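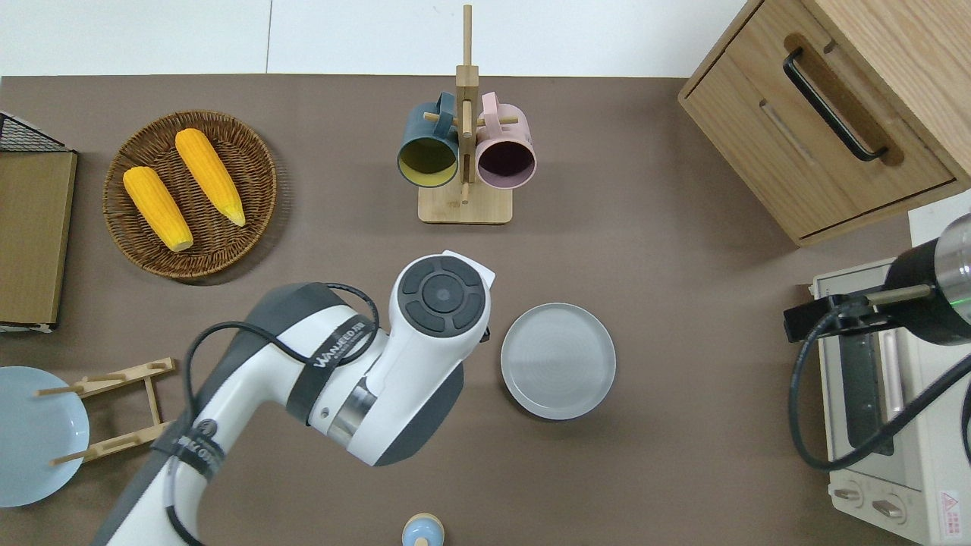

The corn was for six. Two cobs. She'd bought two cobs.

She stood over the wicker tray and did the sum again and it came out the same. Her sister, her sister's husband, the twins, the aunt from Zillisberg who ate like a horse and called it picking. And her. Two cobs.

Fine. Cut them up. Little wheels, people do that, she'd seen it at a restaurant once. Put them in the middle and nobody takes more than one.

Forty minutes. Less.

Plates. The gray one was her mother's and the gray one had to be out, because the aunt would look for it. Not ask. Look. The aunt had given it to her mother in August, years back, from the Zutside market, where she said she paid 100 for it and the man wanted more. The price went up every time she told it. Last Christmas it was 500. By now you could of bought a car.

So the gray one goes at the head of the table. Or not the head, if it's at the head somebody has to sit there, and that somebody is the aunt, and then she's in charge of the evening. Put it on the side. Put it by the window.

She hadn't slept. The letter from Jilletti was still in the drawer with the tea towels, which was a stupid place for it, everybody goes for a tea towel. House sale, final terms, please sign by 1st November. Her sister had signed. Her sister signed things standing up, with the car running. The only name missing was hers.

It was a small house. 1409 on the gate, the nine hanging upside down off one nail so the mailman thought it was a six. Her father was going to fix that. Then she was going to fix that.

Phone.

"We're early," her sister said. "Don't panic."

"How early."

"We're at the gas station. Do you need anything?"

Corn. She needed corn. "No," she said. "We're good."

Why did she say that. She put the phone down and picked it up and put it down.

OK. Mugs. The pink one was her sister's, from when they were kids, or from when they were nearly not kids, and the teal one with the yellow inside was hers. Same tree, same two pegs, all through the hospital year and after. You came in, you reached up, you didn't look. She could of done it in the dark and had.

Would they go in a box? Would they go in the same box? The man from Ó Néill Removals had walked through and written things down and said kitchens take the longest, always, it's the small stuff. He'd tapped the mug tree with his pen. "That comes apart," he said. It didn't. It was one piece, her father had glued it. 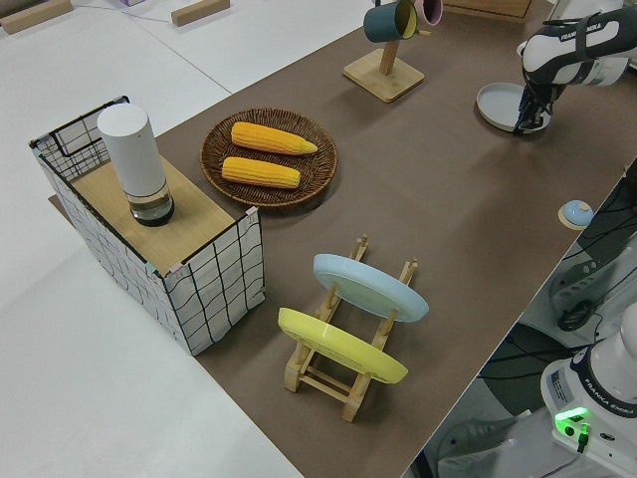
The kitchen table, the corn still whole on its tray.

The blue and the yellow went to the twins, one each, and there'd be a fight about yellow. There was always a fight about yellow. She left them in the rack. Let them come and get their own, they were old enough, they were nearly as tall as her.

Napkins in the bin with the squiggly grid. Were they? They were not. Candles, a bike pump, somebody's recorder. She shut her eyes. Paper towels then, folded, it's family.

Water on. Salt. Where was the big knife.

In the tea towel drawer. Of course it was. On top of the letter, point toward the window, like it was showing her the way out. She took the knife and the letter came with it, stuck to the handle by something, jam probably, and fell on the floor face up.

Ten minutes, that's all they wanted from her. Ten minutes and a pen.

She cut the first cob. It was harder than it looked at the restaurant. You had to lean. Five wheels and a stub and the stub shot off under the stove and she let it go, whatever lived under there could have it. The second one went better.

Car doors. Two, three, four. The aunt's voice already, something about the nine.

She picked up the letter. She wiped the jam off with her thumb, it left a pink smear right accross where the name goes. Then she opened the lid of the pot, no, put the lid back, she wasn't going to do that, that was crazy. She slid it under the gray plate. Flat. You couldn't see a corner.

"It's open," she yelled.

They came in all at once, coats and noise, and the aunt went straight past her to the window and put one finger on the rim.

"You know what I paid for this," the aunt said.

"Tell me," she said. "Sit down and tell me."

And her sister, behind them all, not looking, reached up for the pink mug.

10 comments
100 shares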